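Helladari Brings Cold Spark and Low Fog Effects to Small Stages This January

Hi, I'm Ya-wen Huang, and I run the effects side of Helladari. We've spent the last few seasons doing stage effects for big rooms, and all that time the small rooms kept calling us (community theaters, school auditoriums, function rooms with a ceiling you can almost touch). So I'm very happy to say that starting in January we have a rental package made just for them! It's called Tilden, and you can book it now.

Tilden is a set of 4 cold spark fountains, one low fog machine and a little control desk that a first-time stage manager can learn over a cup of coffee. We bring it, we set it up, we run through your cues with you, and we take it all away again after the show. If you'd like one of our operators to stay and press the buttons, we can do that too. 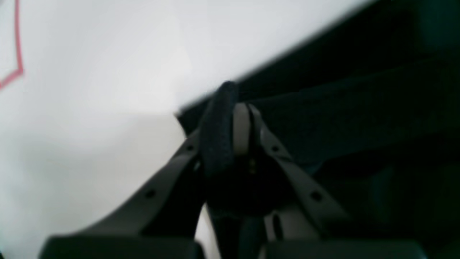
Why small rooms?

I started out in a 50-seat theater above a hardware store, and I remember wanting one big moment at the end of the second act and getting a desk lamp and a bedsheet. Small audiences sit close. When the sparks go up in a room that size, everybody feels it, and I love watching the front row when it happens.

My colleague Jaime Brandão wrote the cue sheets that come with the package, and he had a great time doing it. "I kept picturing the person up in the booth with a flashlight in their teeth," Jaime told me. "So I made the type huge and put one cue on each page." There are 33 cues in the binder, from a slow fog roll for a ghost entrance to a full curtain call finish, and you're welcome to scribble all over them. 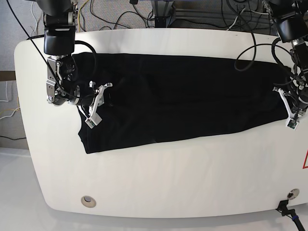
Black garment laid flat on a white table, with two robot arms reaching over it.

Trying it out at the Kan

We gave Tilden its first outing at the Kan, a lovely old hall with a very patient house manager. The show was a musical with a wedding in it, so you can guess where the sparks went. The fog took us a couple of tries (the hall has a draft from the loading door, and the first batch went straight into the orchestra), but we hung a heavy drape across the doorway and after that it stayed put on the stage floor.
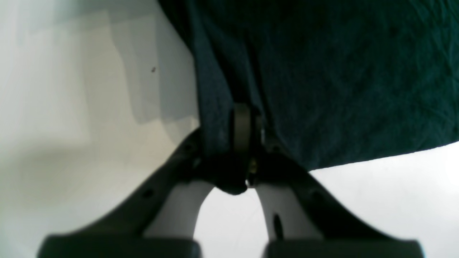 We learned a lot that week, and the setup guide now has a whole page on doors, vents and fans. Please read it before we arrive! You'll also need to talk to your venue and your local fire department early on, and we'll send you the paperwork they usually ask for. Each fountain needs clear space around it, and we mark that out with tape when we load in.

Booking

Tilden goes out from our shop in Triltard. Delivery is free within 40 miles, and beyond that just ask and I'll work out a price. Weekend dates in spring go fast because of school shows, so get in touch even if your script isn't final. Call the Helladari shop and ask for me or Jaime. Mornings are best, before we start loading the truck.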